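4.2 Sleeping surfaces and the sorting of clothes

The second theme to emerge from the household visits concerns the use of the bed as a working surface. In the Sarnden survey, 169 households were asked where clean clothes were placed between drying and storage. The bed was the most common answer in homes of one or two rooms, and it remained a frequent answer in larger homes where a table or a spare chair was available. This agrees with the earlier interviews by Correa and Alexiou, in which respondents described the bed as the only flat surface in the home large enough to lay out a full load.

The preference has consequences for the order of the day. Clothes cannot be sorted until bedding has been moved, and bedding cannot be spread again until the clothes have been put away. Most respondents dealt with this by pushing the quilt to one side or to the foot of the bed and working in the space that was left. Folding the quilt fully and storing it elsewhere was reported mainly by households with a chest or a deep cupboard in the same room. In the remaining homes the quilt stayed on the bed throughout the day and changed its position several times.

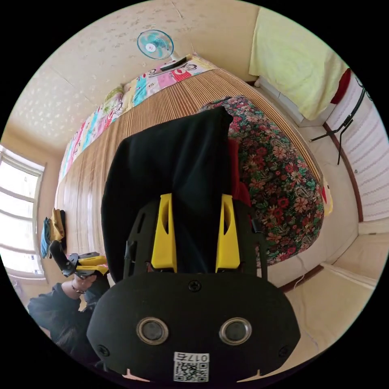 Figure 6. A dark garment lifted over a bed covered with a woven mat.

Mats of split bamboo or reed are used as a summer covering in many of the homes visited, and respondents gave comfort in warm weather as the main reason for keeping them. Their effect on the handling of clothes has received less attention. A firm mat gives a flatter surface than a sheet laid over a soft mattress, and several respondents said that shirts were easier to smooth out on it. The bed in Figure 6 combines both kinds of covering: the slatted mat takes up most of the surface, while a thick floral quilt lies heaped in a rounded mound on the right. We class this arrangement as 'partly cleared', the middle of our three categories, the others being 'fully cleared' and 'uncleared'. The distinction matters for the analysis in Section 5, where the space open for sorting is compared with the time taken to finish the task.

Dark garments presented a difficulty of their own. When a black top with long sleeves is gathered into a bundle, the neck and hem are hard to tell apart, and respondents often described picking up such an item, shaking it out and turning it before folding could begin. Skjelbred found the same pattern among older residents, who preferred to leave dark items until last and to sort them near a window. Our respondents were divided on this point. Some followed a fixed order by colour, some by family member, and 18 households reported no order at all - the top item was simply taken first.

A further question is where one person's clothes end and another's begin. In shared bedrooms the bed was commonly divided into areas, one for each member of the household, and these areas were respected even by young children. Salameh has argued that such divisions are a form of storage in themselves, and that furniture designed without regard to them is likely to be used in ways its makers did not intend. The July visits lend some support to this view. In homes where a narrow shelf had been added beside the bed, it was seldom used for clean clothes, and sorting continued on the mat as before.

These findings should be read with some caution. The visits took place in the warmer months, when mats were in use and quilts were more likely to be set aside. Koutsoukos has noted that winter bedding changes the height and firmness of the bed considerably, and a second round of visits would be needed to establish whether the same habits hold throughout the year.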